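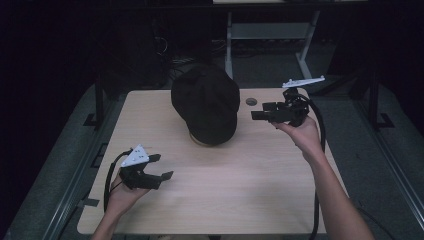

Erano Public Health District will open a free summer heat illness program this month, offering walk-in health checks, drinking water and printed guidance to people who work or spend long hours outdoors. The program begins on Sunday, June 12, 2022, at the Pendon Community Health Center and will run through the end of the season. Staff will advise residents on rest, fluids and clothing, including the choice of a hat. A black baseball cap shades the face in front but leaves the ears and the back of the neck open to the sun, and the District recommends a wide brim for anyone working a full shift outside.

The decision to start the program follows a warm May, when clinics in the District saw an early rise in visits for dizziness, cramps and fainting. Most of those patients were sent home the same day.

"Our clinics saw people in May whom we would normally expect to see in July," said Ecaterina Vlad, director of community health for the District. "Many of them had felt unwell for hours before they stopped working. We want residents to know the early signs and to act on them."

Under the program, nurses will be available at 3 sites: the Pendon Community Health Center, the Jadska Branch Library and the Weerasinghe Street Clinic. Each visit takes around 30 minutes and includes a blood pressure reading, a review of current medicines and advice on safe work and exercise in hot weather. No appointment or insurance card is required.

Residents over the age of 60 are especially encouraged to attend. Some common medicines, including certain water pills and blood pressure drugs, can make it harder for the body to cope with heat. Patients should not stop taking any medicine without first speaking to a doctor or pharmacist.

The District also asks employers to schedule heavy outdoor work for the early morning where possible, and to give new workers time to adjust – the first days on a job are often the most dangerous.

"A worker who is confused or who collapses in the heat needs emergency care right away," said Shabani Nyanda, the District's chief nurse. "Call 911, move the person into the shade and begin cooling with water while you wait."

Sites will be open Monday through Saturday after opening day. Printed materials are available at all locations in English, Spanish and Romanian.

Media contact:
Raluca Zamfir
Office of Communications
Erano Public Health District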